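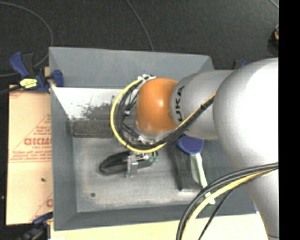 Ticket: Sandal strap buckles creaking, left foot only
Product: Lundosier two-strap walking sandal, tan
Raised by: Ismael Araújo, Aswood shop
Status: Solved, kept open for notes

First entry, Fri 21 September

Hello all! I've got a really interesting one for you. A customer brought in a pair of the Lundosier two-straps this morning with a creak on the left foot. She loves them to bits (wore them all over the coast path this summer, and says they're the first sandals that haven't rubbed her heel) so she doesn't want a refund, she just wants them quiet. I walked up and down the shop floor with her and you can hear it from the till. It's a proper little squeak, once per step, just as the heel comes up.

Order number ends in 1,022. Size 39, bought from us, so well within the guarantee.

What I've tried so far:
Wiped the footbed with a damp cloth and let it dry. Still creaks.
Let the front strap out by one hole. Still creaks, possibly louder!
Did the same with the back strap. No change.
Bent the sole by hand, off the foot. Silent. So it needs weight in it.

She's left them with me and gone home in a pair of our loan flip-flops, which she also seemed quite taken with.

Reply from Damasceno repairs desk

Thanks Ismael, good clear notes. Can you check whether the noise is from the buckle or from where the strap goes into the sole? Hold the buckle firmly between finger and thumb while someone else takes a step. Please also give us the batch number, printed on the underside of the tongue on the back strap. It's small and it does wear off.

Second entry

Batch is 128, just about readable with a torch. And what a useful test! With the buckle held tight the creak is still there, exactly the same, so the buckle is in the clear and I've changed my mind about the title of this ticket (but can't edit it, sorry). I then pressed a thumb down where the front strap disappears into the sole on the inner side, and it went quiet. Let go, and it squeaked. Pressed again, quiet. I did this far more often than I needed to because it was so satisfying.

I also put a new pair on from the stock room, batch 135, and walked in those for a good while. Not a peep. They're lovely, by the way. I'd forgotten how soft the footbed is straight out of the box, and the arch sits in just the right place for me.

Reply from Damasceno repairs desk

That sounds like the strap end rubbing on the cork where it's tucked in. We've seen it on this style when fine sand gets down the slot. Please try the following before sending them to us:

1. Undo the front strap fully and hold the sandal upside down. Tap the heel on something solid.
2. Run a dry, soft toothbrush along the slot, both sides.
3. Rub a little Eltis strap wax on the part of the strap that goes into the slot. A tiny bit, on a cotton bud.
4. Work the strap to and fro a few times, wipe off anything that comes out, and leave overnight.

Don't use oil or hand cream. It will stain the cork and the glue won't thank you either.

Third entry

Sand! So much sand! I tapped the heel on the back step and a neat little heap came out, and then the toothbrush brought out more. It took 2 goes with the wax, as the first time I was too careful and hardly got any into the slot. Left them overnight with the straps undone.

This morning: silence. I walked the whole length of the shop, up the three stairs to the children's section and back again. I did the right foot as well while I was at it, as there was sand in that one too, it just hadn't started talking yet.

The customer came in at lunchtime, put them straight on and did a lap of the shop with a huge grin. She's going to wear them through to the end of the autumn with socks, and I'm all for it. I gave her the rest of the cotton buds and showed her how to do the slot herself.

Could we get a few more tins of the Eltis wax sent to Aswood? We're down to the one I've just opened, and I'd love to keep some by the till.

Reply from Damasceno repairs desk

Brilliant result. Wax is on its way with your next delivery. We'll leave the ticket open until December in case the creak comes back. If it does, send us the left one on its own and we'll reset the strap.

Fourth entry

Will do. Wax arrived, thank you! I've ordered myself the tan pair too.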